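Kamgate Home Demonstration Program: Frequently Asked Questions

Who may act as an operator?
Operators must be at least 18 and must complete the Lallow training course, which consists of 32 supervised demonstrations.

How is the robot shown a task?
The operator controls both arms remotely. Each arm follows the operator's hand, and the motion is recorded as one demonstration. Picking up household waste is the first task on the schedule. 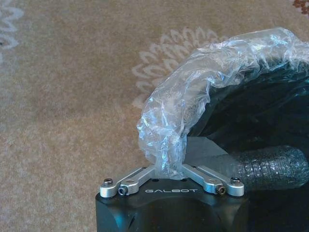 Thin plastic should be gripped slowly. A demonstration in which the item slips may be kept — provided the operator recovers it without help.

Where do sessions take place?
Sessions are held in furnished living rooms. Furniture stays where the household normally keeps it.

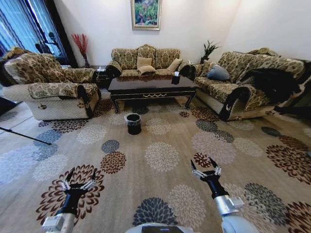

Each room is used for about 300 demonstrations before the program moves on.

Who reviews the recordings?
Trilok Goel's team at Drumby reviews every recording within five working days.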